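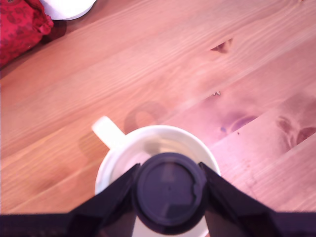
Slide 1. Softwood tables and how to look after them. Start with the grain. Pine grows fast in spring and slowly later on, so you get wide light bands with thin darker streaks between them. The tabletop on the slide shows both, and you can follow the seams between the planks as well. Ask who has a pine table at home.

Slide 2. Movement. Planks swell and shrink across their width, hardly at all along their length. Mention the Gendport hall tables — 100 of them, all glued up in September, 30 with open joints by spring. Heating was the cause.

Slide 3. Finishes. Oil, wax, varnish. Pass round the three Hostby samples. Oil needs doing again every year. Varnish lasts longer but is harder to patch.

Slide 4. Dents. Damp cloth, warm iron, 5 seconds at a time. Do not try it on varnish. If short of time, skip the Roka offcut and go straight to questions.

Handouts are by the door. Next talk in the Sotomayor room is on chairs, same time, 3 pm.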